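Jeltlow Match Clock and Score Unit - Set-up Guide
Section 4: Setting up for a backgammon match

Read this section before the players sit down. Reading it afterward is also possible, and is how most people do it.

4.1 Before you start

You will need the score unit, the power lead and both player paddles. Dice, board and cube are not supplied. The unit weighs 516 grams with the stand attached and will not slide if the board is bumped, though it has been known to slide if a player is bumped.

1. Place the unit beside the board, on the side away from the bear-off trays.
2. Fold out the stand until it clicks. If it clicks twice, you have gone too far; fold it back and try again.
3. Plug a paddle into each port, L and R. The players may swap sides later. The paddles may not.
4. Hold the center key until the display shows READY.
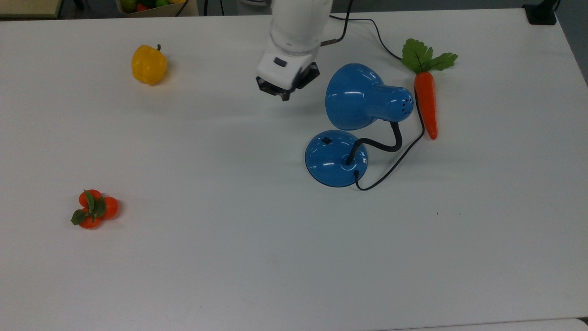
Desk lamp on a white tabletop.

Note: The display is easiest to read under soft, even light. A lamp placed right behind it will make the score invisible to the player who is losing, and you will hear about it.

4.2 Choosing the match length

1. Press MENU, then LENGTH.
2. Use the arrows to pick any odd number of points from 1 to 25. Press and hold for even numbers, which the unit accepts with a short, disapproving beep.
3. Press OK. The Crawford rule is on by default. To turn it off, go to RULES and answer the same question twice.

Caution: Changing the length after the first roll clears the score. There is no undo. The unit does ask you to confirm, in capital letters.

4.3 Setting the clock

The factory setting is Baudry mode, which gives each player 2 minutes of reserve time per point and a 12-second delay on every move. Clubs that play the Brosenstead league will want the longer reserve instead.

1. Press MENU, then CLOCK.
2. Select BAUDRY, BROSENSTEAD or CUSTOM.
3. In CUSTOM, enter reserve time first and delay second. Entering them the other way round produces a very short and memorable match.
4. Press OK and wait for both sides to show the same time. If they differ, someone is leaning on a paddle.

Note: The delay starts when the opponent's paddle is pressed, and picking up the dice has no effect on it. Players used to the older Zatitz clocks tend to forget this for a game or so. 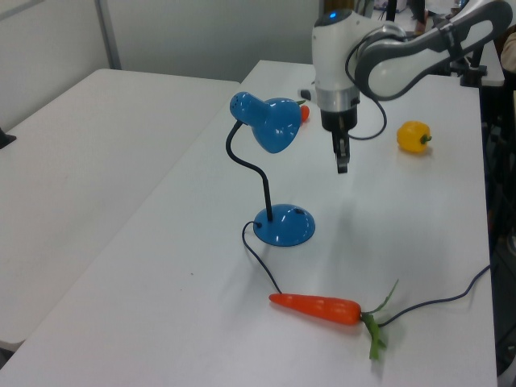
Match Records

4.4 Saving and exporting

The unit keeps the last 500 games. After that the oldest one goes, whether or not it was your best.

1. At the end of the match, press SAVE. The score flashes and the match number appears.
2. To add player names, press NAME and use the arrows. Names can be up to 16 letters long. Anyone with a longer one will already have a plan for this.
3. To copy matches to a computer, connect the cable with the unit switched off, then switch it on while holding SAVE.
4. Drag the file called MATCHES to wherever you keep such things.

The file holds the score after each game, the cube value at the end and the time left on each side. It does not hold the dice rolls, so it can neither prove nor disprove anything you say about them.

Caution: Do not pull out the cable while COPYING is on the display. Up to 400 games copy in under a minute. A full memory takes a little longer - long enough to put the checkers away.

4.5 If something looks wrong

Display is blank: check the lead, then the wall socket, then the lead again.

Score is on the wrong side: press MENU, then FLIP. Names and reserve times move along with the score.

Clock runs during a cube decision: this is normal. Press both paddles together to pause it if your tournament allows pauses.

Unit beeps every ten seconds: the reserve is under one minute. Play faster, or go to SOUND and select OFF before the next match.

For league and tournament presets, see Section 5.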